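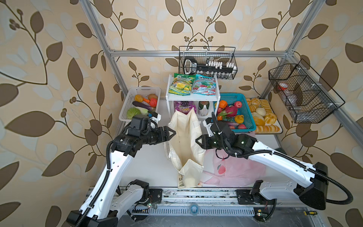 So I finally gave in and bought real bags. If you've been reading for a while you know about the drawer. The drawer under the microwave, the one that stopped closing in December, crammed with plastic bags inside other plastic bags. I pulled them all out one evening and used 20 of them to line the bathroom trash and the rest went back to the collection bin at the store (well, most of the rest, I kept the thick ones, I'm not a saint).

Anyway, canvas totes! I have opinions now.

The first thing is that I love a plain cream one. I had a black one for years and you could never find anything in the bottom of it, keys, receipts, a lemon that had been in there long enough to turn into a rock. With a light-colored bag you look in and there's your stuff. The downside is that canvas has no backbone. You stand it up on the table, turn around to grab the potatoes, and it has already started to slump. My friend Ladan folds the top edge down once, like a cuff, and that helps a lot. I stole the idea immediately.

The second thing is how you pack it, and here I have to confess I was raised wrong. My dad packs in the order things come off the belt, so everything at our house growing up had a dent in it. What I do now is get all the produce out where I can see it before anything goes in. Potatoes and carrots go first, standing up along the sides if they're long enough. Then cabbage. I buy a half when they have it, because a whole cabbage in a two-person household is a commitment, and the flat side sits really nicely against the side of the bag. Eggplant goes in on the diagonal. Then kiwis, and tomatoes dead last, on top, where they can look down on everybody.

I'm still fighting with loose cabbage leaves. There's always one that falls off and I never know whether to tuck it back in or just eat it over the sink. (I eat it.)

I do keep one little plastic bag around, folded up small, for anything leaky or muddy. Mine has strawberries on it and it makes me happy every time, so it gets to stay. If you have a silly fruit bag, hang on to it! They weigh nothing, and a wet bunch of cilantro will make a canvas tote smell like a pond by the next morning.

Speaking of which, washing. I ran my first tote through on hot and it came out sized for a toddler. Cold water, hang it up, and don't expect it to ever be crisp again. The print fades too. Mine was from Aguirre, the little produce place over by the post office, and now you can only read it if you already know what it says. I paid 15 dollars for that bag and would do it again.

For the unpacking end of things I've gone over to baskets, the open mesh kind, so the vegetables can breathe. I put the carrots where I can reach them and the eggplant where I'll see it, which matters, as I have lost more than one eggplant to the back of the fridge. It's Ladan's turn to host dinner next and I've promised to bring the big baked one with tomatoes, so I need to go buy 3 more anyway. Tell me how you pack yours in the comments, especially if you've figured out eggs. I still carry those home in my hands.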